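Skisholm 腕视套件

Skisholm 腕视套件(Skisholm Wrist View Kit),常简称为 Skisholm,是法国公司 Pletlow 设计和销售的一种机器人附件,用于桌面型双臂机器人。套件由夹爪手指、腕部小型相机、相机支架、电缆和一套录制软件组成。它的主要用途,是在人操作机械臂的时候,从手腕的位置记录夹爪和物体之间的画面,并且把画面和关节数据保存在同一个时间轴上。购买者多为大学实验室、小型自动化公司和职业学校。

套件本身不包含机械臂。Pletlow 在产品说明中把它称为“给已经有手臂的人使用的眼睛和手指”,这句话后来常常被经销商引用。

名称

Skisholm 这个名字没有技术上的含义。公司创办人 Loïc Masson 在产品发布时说明,他希望名字容易和别的夹爪产品区分,并且在搜索的时候不会得到很多无关的结果。在早期的文件里,产品曾经使用内部代号 Geritz,所以软件的安装目录和一部分配置文件至今仍然以 geritz 开头。对于新用户,这有时会造成误会,以为 Geritz 是另一个需要单独购买的产品。

中文资料里没有统一的译名。有的经销商写作“腕视套件”,有的写作“手腕视角相机组”。本条目采用前一种。

历史

Pletlow 最初是一家做夹爪替换手指的小公司。它的客户常常提出同样的问题:手指换了以后,原来的相机支架就不合适了,相机不是看不见指尖,就是被手指挡住太多。机械工程师 Corentin Guérin 因此建议把手指和相机作为一个整体来设计,使两者的相对位置在出厂时就已经确定。

第一批样品在五月交给少数用户试用。试用者的意见主要集中在电缆上。手腕旋转到极限位置时,直电缆会被拉紧,接头容易松动。后来的版本改用可以伸缩的卷曲电缆作为选配,并且在前臂上增加了一个固定夹。

正式版本于2021年7月22日开始接受订单。与样品相比,正式版本的手指更厚,内侧的台阶形状更明显,相机外壳的边角也改成了圆的,避免碰到桌面时留下痕迹。样品用户可以用旧手指交换新手指,但是需要自己承担运费。

同一时期,公司还为一种较小的手腕接口开发了 Rey 转接环。Rey 转接环单独出售,没有它的话,一部分较轻的机械臂不能安装 Skisholm。

组成

手指

手指成对供应,颜色为黑色。外形比较厚,越向指尖越窄,内侧有台阶。台阶的作用是让手指在夹较厚的物体时,可以用后面的部分承担力量;夹较薄的物体时,则主要使用前端。指尖是斜的,这样在接近桌面的时候,指背不会先碰到台面。

手指内侧可以粘贴衬垫。随套件附送的衬垫有软、硬两种。软垫适合表面光滑的杯子和塑料容器,硬垫适合需要准确定位的零件。衬垫属于消耗品,说明书建议在发现边缘翘起时就更换,不要等到它完全脱落。

手指用4颗螺钉固定。螺钉的长度与多数平行夹爪的滑块相符,不过有些夹爪在滑块上有一层涂层,需要先刮干净螺孔,否则手指会有轻微的倾斜。倾斜本身不影响抓取,但是会使两侧手指在画面中的高度不一样,给以后的标定带来麻烦。

相机和支架

相机安装在夹爪的后上方,朝向指尖。支架的角度有固定的档位,没有连续调节。Guérin 对这一设计的解释是,连续调节虽然方便,但是用户很难在第二天恢复到完全相同的角度,而学习算法对视角的改变很敏感。档位上刻有数字,用户只需要在实验记录里写下数字,就可以在以后重复同样的安装。

因为相机离手指很近,手指总是占据画面的下方。这是设计的结果。指尖的位置和它们之间的距离,是操作者判断能不能闭合夹爪的重要依据,所以说明书明确要求,安装以后两侧指尖都应当留在画面之内。

电缆

每个相机使用一根电缆,同时传输电源和图像。电缆从手腕出来以后,应当沿着前臂固定,并在每个关节附近留出余量。卷曲电缆在转动较大的任务中比较可靠,缺点是它会垂下来,有时碰到桌面上较高的物体。直电缆比较整齐,适合手腕转动不多的任务。

软件

录制软件负责接收各个相机的画面和机械臂的关节角度。它有图形界面,也可以用命令行启动。界面上为每个相机显示一个窗口,窗口的下方有开始、停止和放弃三个按钮。“放弃”按钮受到不少用户的欢迎,因为在示教过程中失败的动作很多,如果每次都要手动删除文件,会花费很多时间。

软件可以连接的相机数量有上限。基本许可支持手腕上的两个相机,扩展许可最多支持5个相机,其中多出的相机通常放在桌子的上方或者侧面,作为全局视角。

安装

安装工作一般由一个人就能完成。首先关闭机械臂的电源,取下原来的手指,然后安装新的手指,再安装支架和相机。顺序不能颠倒,因为支架装好以后,扳手很难进入手指后面的空间。

手指装好以后,应当用手慢慢推动滑块,确认两侧手指在闭合时能够对齐。如果指尖先接触而根部仍然有明显的缝,说明螺钉拧得不均匀。此时不需要拆下全部零件,把螺钉松开一点,夹住一张纸,再逐个拧紧就可以。

双臂系统需要注意左右的区分。左右两套零件的形状是镜像的,外观很相似,零件盒上有标记。装反以后夹爪仍然可以开闭,但是相机会偏向外侧,操作者会看到比较多的桌子边缘,而看不清两臂之间的区域。

标定

标定使用随套件提供的图案板。用户把图案板平放在桌面上,让机械臂移动到软件提示的若干位置,软件便可以计算相机相对于手腕的位置。图案板的表面是哑光的,这一点在使用木质桌面的房间里特别有用,因为有光泽的台面常常把顶灯反射到镜头里,而图案板可以避免这个问题。

如果支架的档位没有改变,一般不需要每天标定。更换手指、更换衬垫或者发生较强的碰撞以后,应当重新标定。

工作方式

Skisholm 主要用于示教,也就是由人带动或者遥控机械臂完成动作,同时记录数据。常见的练习对象是日常用品,例如杯子、布料、小盒子和工具的手柄。用户通常先把物品放在台面上,录制一段动作,然后改变物品的位置,再录制下一段。位置的变化越丰富,以后训练出来的模型就越不容易依赖某一个固定的地点。

杯子被用得很多,原因是它同时有几种抓取方法。可以从外壁夹,可以夹杯口的边缘,有手柄的也可以夹手柄。两个杯子放得很近时,后面的杯子会被前面的挡住一部分,这时候手指从哪一侧进入,就成为一个需要示范的问题。Pletlow 的培训教材把“绿杯在前,红杯在后”作为这类遮挡练习的一种布置。

在一个双臂工作台上,手腕相机的画面既包括自己的手指和台面上的物体,也经常包括对面的手臂、房间的地面和周围的设备。人手也会进入视野,尤其是在操作者摆放或者递送物品的时候。

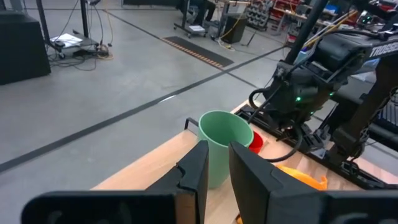
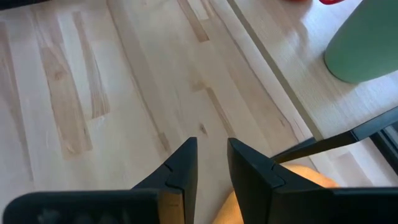 手腕视角,夹爪两指张开

画面中的背景对于数据的质量有两方面的影响。一方面,背景复杂可以提高模型对环境变化的适应能力;另一方面,如果某个背景物体总是与某个动作同时出现,模型可能会错误地把它当作线索。软件因此提供一个检查功能,可以把许多段录像的第一个画面排列在一起,使用户很快看到哪些东西从来没有移动过。

关于人手的出现,用户之间有不同的做法。有的实验室要求操作者在录制开始以前把手完全移开,这样每一段数据都只有机器人的动作。也有的实验室专门录制人与机器人共同使用一个台面的过程,用来研究交接物品。软件对两种做法都没有限制,但是允许给每一段录像加上标签,以便以后分开使用。标签的名称可以自己定义,不过应当在项目开始时商定。中途改变标签,是技术支持部门收到的比较常见的求助原因之一。

视野与遮挡

手腕相机与固定相机的根本区别,在于它跟随手腕运动。当手腕转动时,桌子的边缘在画面里会变成斜线,地面可能出现在画面的上半部分。没有经验的观看者有时会认为图像装反了。软件可以在回放时显示一条水平参考线,帮助判断手腕当时的姿态,但是这条线不会写入保存的数据。

离镜头最近的手指遮挡最多。物体位于两指之间时,可见的程度最好;物体位于某一根手指的外侧或者后面时,往往只露出一部分。说明书建议操作者在接近物体之前先把夹爪张开,并让目标进入两指之间的空隙,再向前移动。这样录下来的画面里,目标从较远到较近都是连续可见的。

细长的物体,例如棒子、笔和工具的柄,比杯子更难处理。它们在画面里往往斜着穿过,一端可能在视野以外。如果操作者只看手腕画面,很难知道另一端是否会碰到支架或者别的设备。对于这类物体,Pletlow 推荐同时使用一个侧面的固定相机。

台面如果有高低不同的部分,也需要特别小心。从手腕的角度看,颜色相近的两层木板之间,常常只有一条阴影可以说明高度的变化。教材建议在高的一层和低的一层分别录制,并且至少有一部分录像要从一层移动到另一层,使关节数据中包含高度的差别。

数据

每一段录像保存为一个文件夹,里面有各相机的视频、关节角度的表格和一个说明文件。说明文件记录支架档位、软件版本、标定日期和用户自己写的备注。视频和关节数据使用同一个时钟,时间戳以主机为准。

基本许可包括一个本地数据库,用来查找和筛选录像。数据不会自动上传。需要在多个地点之间共享数据的用户,可以另外订购同步服务,这项服务由 Pletlow 的服务器完成,费用按月计算。

格式的说明是公开的,所以用户可以自己编写转换程序。公司也提供转换工具,能够输出几种研究中常用的格式。转换时最常出现的错误是左右手颠倒,通常是因为相机在电脑上被识别的顺序发生了改变。较新的软件按照相机的编号来区分左右,用户在第一次连接时需要指定一次。

销售和服务

套件的单臂版本售价为1,178欧元,包括一对手指、一个相机、支架、直电缆、衬垫和基本软件许可。双臂版本、卷曲电缆和 Rey 转接环另外报价。学校可以申请教育折扣,折扣的多少由经销商决定。

除了套件以外,Pletlow 还提供录制服务。客户可以把任务说明和物品寄给公司,由公司的操作员在自己的工作台上完成示教。标准的一份订单为32段录像,客户可以指定物品的摆放方式、背景和所用的手。交付的内容与用户自己录制的文件夹结构相同。失败的尝试一般不交付,但是有的客户为了研究错误的恢复,会特别要求保留它们,这种情况应当在订单里写明。

培训以远程方式进行,内容包括安装、标定和一次完整的录制练习。购买单臂版本的用户需要另外支付培训费用,双臂版本的价格中已经包含培训。

维护

镜头表面应当用干净的软布擦拭。手指可以用湿布清洁,但是衬垫的胶遇到酒精会变软,因此粘有衬垫的部分不应使用酒精。螺钉在最初的使用中会有少量松动,说明书建议在第一周之后检查一次,以后每月检查一次。

电缆是最常更换的零件。损坏多半发生在手腕接头的旁边,早期的征兆是画面偶尔停顿,软件的日志里会出现“丢帧”的提示。更换电缆不需要重新标定,只要相机没有被取下。

手指受到强烈碰撞以后,应当检查指尖有没有裂纹。公司出售单独的手指,可以只买左侧或者右侧。不过新旧手指的表面磨损不同,夹持光滑物体时,两侧的摩擦会有差别,所以有条件的用户多数成对更换。

评价

用户的评价总体上是正面的,主要的优点被认为是安装位置容易重复。一所使用该套件教学的职业学校在其课程报告中写道,不同班级的学生按照档位数字安装以后,得到的画面几乎一致,教师可以把上一届的录像直接用于本届的练习。

批评意见集中在以下几个方面。首先是手指较厚,在摆放密集的物品之间不容易插入。公司对此的回答是,较薄的手指在夹持较重的物体时会弯曲,视频里指尖的位置也会随之变化。其次是支架的档位太少,有的用户希望看到更多的台面,而现有的档位都偏向指尖。还有人指出,软件的错误提示写得过于简单,必须查阅手册才能知道是哪一个相机出现问题。

在价格方面,意见不一致。自己有加工设备的实验室往往认为,手指和支架可以自行制作,主要的价值在于软件。没有加工设备的学校则认为,成套购买节省了很多调试的时间。Masson 在回应这类意见时表示,公司愿意单独出售软件许可,但是对于不使用原厂支架的系统,技术支持只限于软件部分。

局限

套件没有力传感器,因此不能记录夹持力的大小。软件只保存夹爪的开合位置,如果物体是软的,同样的位置可能对应完全不同的力。需要力数据的研究,应当使用其他的传感器,并通过软件的外部输入接口与录像同步。

相机没有自带照明。在较暗的房间里,黑色的手指与阴影很难区分,指尖的边缘可能看不清楚。有的用户在指尖贴上浅色的窄条来解决这个问题。这种做法是允许的,但是贴条以后与以前的录像在外观上有差别,最好不要混合训练。

套件也没有安全认证意义上的保护功能。在人手需要进入工作区域的时候,速度限制和急停必须由机械臂本身的系统来保证。

兼容性

Skisholm 可以安装在使用平行夹爪的多数桌面机械臂上。手腕接口较小的机械臂需要 Rey 转接环。使用吸盘或者多指手的机械臂不能安装手指部分,但是可以单独使用相机和支架,此时标定的步骤略有不同,手册的附录中有说明。

录制软件可在常见的桌面操作系统上运行。多个相机同时工作时,建议把它们分别连接到电脑上不同的接口,不要共同使用一个集线器。

参见

平行夹爪
遥操作
模仿学习
手眼标定
Rey 转接环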